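Dividing Bearded Iris (the quick version)

Writing this between loads of mulch so bear with me. Three people at the Roletville plant swap asked me how I split my iris and I gave all three of them a different half of the answer. So, whole answer, one place.

When to do it

Late summer. Six weeks or so after they finish blooming, up until the middle of September where I am. Later than that and the roots don't grab before frost, and you'll find the whole row heaved up out of the ground come March. Ask me how I know.

How do you tell they need it? Fewer flowers every year. Rhizomes climbing on top of each other. A bald spot in the middle of the clump with all the fans pushed out to the edge. Any one of those, dig.

What you need

Garden fork. Not a spade if you can help it, spades slice.
A sharp knife, an old bread knife is fine.
Bucket of water for rinsing.
Rubbing alcohol or a weak bleach mix for the knife.
Scissors.
Marker and something to write on. You will not remember which one is the yellow.

Step 1. Cut the leaves back

Before digging. Take the fan down to 6 inches, cut in an upside-down V. The V is just habit, straight across works too. Less leaf means less for the roots to support while they settle in, and the wind can't rock them loose.

Toss the trimmings in the trash if they have brown streaks or spots. Clean ones can go on the compost.

Step 2. Lift the clump

Fork goes in a good foot away from the clump. Work all the way round, loosen, then lift. They sit shallow so it comes easier than you expect. Shake it. Knock off the dirt, rinse what's left in the bucket.

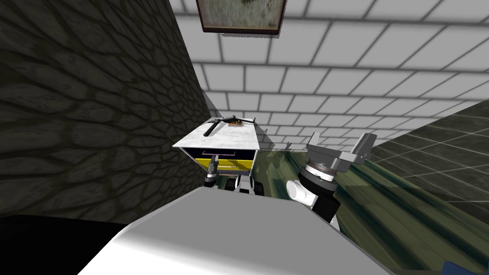 Do the rinsing outside over the bed and not in a sink, iris dirt is heavy and goes straight to the bottom of the pipe.

Step 3. Look for borer and rot

Most important step and the one everybody rushes. Squeeze every rhizome. Firm like a raw potato, keep. Squishy, or smells bad (you'll know), cut back to firm white flesh or throw the whole thing out.

Borers are fat pinkish grubs and they'll be inside a tunnel in the rhizome. Kill them. Check the neighbors too, they travel.

Wipe the knife with alcohol between plants. Every time. I skipped this one year and carried rot down a whole row of Kollár, which was my grandmother's name for a purple one she got from the family down the road. Lost most of it.

Step 4. Cut the divisions

You want a young piece from the outside of the clump with one healthy fan and its own roots. A double fan is nice if you get it – blooms sooner. The old middle part with no leaves is done, toss it.

Cut ends get left in the shade for a day to dry over. Some people dust them with sulfur. Tatiana Pešek, who grows way more of these than I do, never has and hers are better then mine, so I quit buying it.

Step 5. Replant

Full sun, half a day minimum. Drainage matters more than good soil. If your ground is clay like mine make a low ridge and plant on top of that.

Dig a shallow hole, leave a little mound in the middle. Rhizome sits on the mound, roots hang down both sides, fill in, press firm. Top of the rhizome should be showing or just barely covered. Too deep is the number one reason for leaves and no flowers.

Space them a foot and a half apart. Looks silly the first year. Point the fans all the same way so they don't grow into each other.

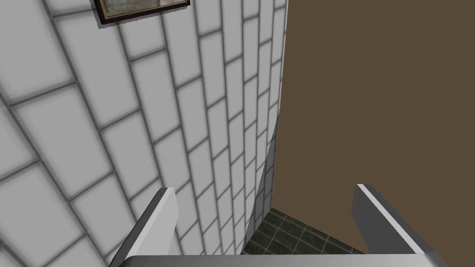
Water in well once. Then again after a week if there's no rain, and after that go easy. No mulch on top of the rhizomes, they want to bake.

Feeding

Nothing at planting. In spring a light handful of something low in nitrogen scratched in beside the row, not on it. Lawn food is the worst thing you can give them, big floppy leaves and soft rot.

What if you can't plant right away

They keep. Dry, shady, airy spot, laid out on newspaper or in a mesh bag, a couple weeks easy. I had a tray of the white Fernmont ones get forgotten in the shed for most of a month and all but one took. Never plastic bags, they sweat.

When will they bloom

Some next spring, most the spring after. Don't dig them back up to check. If you get nothing by the second spring, scrape dirt off the top with your finger and see how deep they've sunk – usually that's it.

Plan on doing this again in 3 years, four if they're slow growers. I still have extra Joleck (the rusty orange) potted up by the gate if anybody local wants some, bring your own bag.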